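Kerulance Residence Supply Case, 28-Day
Product page, institutional orders
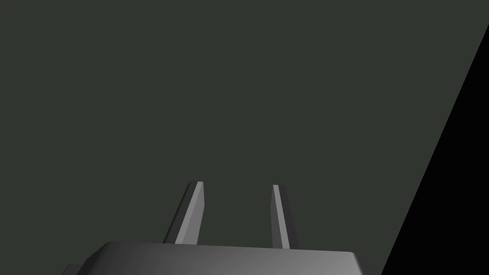 The Kerulance Residence Supply Case holds shelf-stable food and basic health supplies for one adult confined to a dormitory room or apartment during a public health order. It was developed by Tromurix for universities and employers that house people far from home, where shops may close or deliveries may stop at short notice. The case is supplied in a single color, a dark gray-green close to the broad, plain surface shown on this page, and carries no lettering on the lid. Buyers who need a room number or name on the outside should order the label sleeve.

Contents
Ready-to-eat meals, 28 days
Oat and rice packets
Oral rehydration salts
Digital thermometer with spare battery
Disposable face masks
Hand soap, 2 bars
Instruction booklet in English, French, Spanish and Ukrainian

Drinking water is not included. Most meals may be eaten cold. The oat and rice packets require hot water, and residences that do not allow kettles in rooms should request the Antunes menu, which replaces them with crackers and canned fruit.

Storage
Keep the case indoors, off the floor and away from direct heat. The use-by month is printed inside the lid. Cases opened for inspection must be resealed with the tape provided.

Ordering
Unit price: $265
Replacement food pack: $89
Minimum order: 2 cases

Orders are shipped from the Skadutdale warehouse every Wednesday. Orders for the fall term should be received before October. Institutions may arrange for cases to be held at the warehouse and released on written request from an authorized officer.

Questions about menus and allergens should be addressed to Valentyna Karpenko, Nutrition Office. Purchase orders and invoices are handled by Loïc Leclerc, Institutional Sales.

Opened food packs cannot be returned.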